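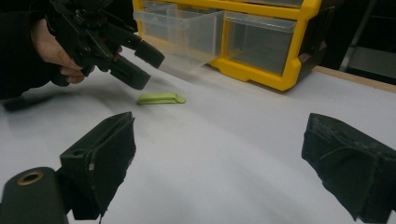

Small, green and very easily lost: the sort of piece the Skarnito is meant for.

Skarnito Parts Cabinet, yellow and black
From Bustley, the small storage people

If you've ever tipped a whole biscuit tin of odds and ends onto the table to find one little clip (and then found it an hour later, under the tin), we think you'll get on very well with the Skarnito. It's a compact cabinet with a bright yellow frame, black side panels and clear plastic drawers, and we've been selling it from our shop in Rurinach for long enough to have sent out the first 3,000. We use them ourselves, on the packing bench, in the kitchen and in the cupboard where the fuses live.

The drawers are see-through with a slightly frosted look, so you get a fair idea of what's inside before you pull anything out. Each one has a small notched lip along the top edge of the front for your finger. They come right out too, and most of our customers end up carrying a single drawer over to wherever they're working and dropping it back in its slot when they've finished.

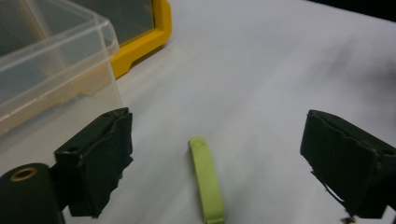

Slim bendy pieces can go in lengthways. For bulkier things, a clear box is the better home.

What people keep in theirs is a pleasure to hear about. Screws and washers, of course, but also beads, seed packets folded over twice, fishing weights, sewing machine feet, spare hearing aid batteries and, in one case, milk teeth! Bonifacio Moya bought two for his model railway and rang up for a third before he had finished the labels.

A few things worth knowing before you order:
Stands on a table or shelf, or hangs on the wall (screws not supplied)
Drawers wash in warm soapy water, please not the dishwasher
Sheet of 100 blank labels in the box
Spare drawers sold singly, so a cracked one needn't spoil the set
Yellow frame only for now - a grey one may follow in December

We do suggest filling the bottom row with the heavy things first, particularly if you're standing it on a narrow shelf. And if you're sorting a big jumble, put the drawers out on the table in a row and fill them there. It's a much nicer afternoon's work with a pot of tea and the radio on.
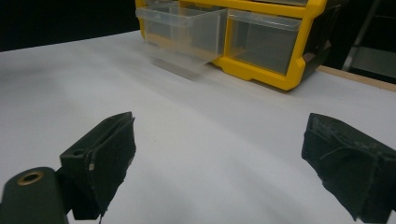 Zulema Valdebenito wrote to tell us that she had put off sorting her button collection for years, all 1,000 of them, and that it now lives in the Skarnito by colour, with the greens in two drawers as there were far too many for one. She would like a divider for the deeper drawers, and we've promised to ask.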